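Lernen durch Vormachen: Begleitblatt zur vierten Einheit
Kurs Roboterpraxis, Lehrwerkstatt Tosenberg
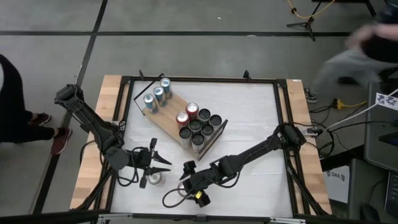
Abb. 1: Zweiarmiger Arbeitsplatz mit Holztablett und Getränkedosen, zwei davon neben dem Tablett.

Liebe Kursteilnehmerinnen und Kursteilnehmer,

in der letzten Einheit haben wir Bewegungen noch Punkt für Punkt programmiert, und wer dabei war, erinnert sich sicher daran, wie lange das gedauert hat (und wie schnell alles hinfällig war, sobald jemand das Werkstück ein Stückchen verschoben hatte). Heute gehen wir einen anderen Weg und zeigen dem Roboter, was er tun soll. Unsere Übungsaufgabe heißt Dosen einräumen: Dosen, die auf der Unterlage stehen, sollen gegriffen und auf dem Tablett abgestellt werden. Das klingt nach einer Kleinigkeit, und für unsere Hände ist es das auch.

4.1 Zwei Arten des Vorzeigens

Beim Führen von Hand fasst man den Arm selbst an und bewegt ihn durch die Aufgabe, während die Steuerung die Gelenkwinkel mitschreibt. Man spürt dabei sehr schön, wo der Arm schwergängig wird und wo er an seine Grenzen kommt. Bei zwei Armen wird es allerdings mühsam, und die eigene Hand gerät leicht ins Kamerabild.

Bei der Fernsteuerung bewegt man ein Eingabegerät, und der Arm folgt. Man hat beide Hände frei für beide Arme und sieht die Greifer so, wie sie später auch allein arbeiten sollen. Dafür fehlt das Gefühl in den Fingern — fast alle drücken am Anfang zu fest zu, das gibt sich mit der Zeit.

4.2 Was eine gute Vorführung ausmacht

Bitte fahren Sie ruhig und ohne langes Zögern. Jede Pause, die Sie zum Nachdenken einlegen, wird mit aufgezeichnet, und der Roboter lernt sie brav mit. Überlegen Sie sich deshalb vor dem Start, welcher Arm welche Dose nimmt und auf welchem Weg. Öffnen Sie den Greifer weit genug, bevor Sie sich der Dose nähern, und lassen Sie erst los, wenn sie steht.

Stellen Sie die Dosen zwischen den Durchgängen um und drehen Sie auch das Tablett einmal schräg. Schlanke und breitere Dosen dürfen ruhig gemischt werden. Die Drahtgriffe an den Enden des Tabletts verdienen besondere Aufmerksamkeit: Wer zu flach anfährt, bleibt daran leicht hängen.

Misslungene Durchgänge bitte als solche kennzeichnen und nicht löschen, wir brauchen sie in der nächsten Einheit noch.

4.3 Zum Datensatz

Der Übungsdatensatz aus dem Projekt Carnex enthält 2.862 Vorführungen, davon 797 mit beiden Armen. Für die Hausaufgabe genügt der kleine Auszug mit 157 Durchgängen, den Sie im Kursordner finden. Er lässt sich auch auf einem älteren Rechner in etwa 2 Stunden durchrechnen — am besten stoßen Sie das vor dem Abendessen an.

4.4 Aufgaben bis zur nächsten Einheit

Sehen Sie sich zehn Durchgänge aus dem Auszug an und notieren Sie, an welcher Stelle jeweils gezögert wird.

Beschreiben Sie in einigen Sätzen, wann Sie beim Dosen einräumen den zweiten Arm einsetzen würden und wann er eher im Weg ist.

Tragen Sie sich bitte außerdem in die Liste für die Übungszeiten am Arbeitsplatz ein, die Termine im Oktober sind erfahrungsgemäß rasch vergeben.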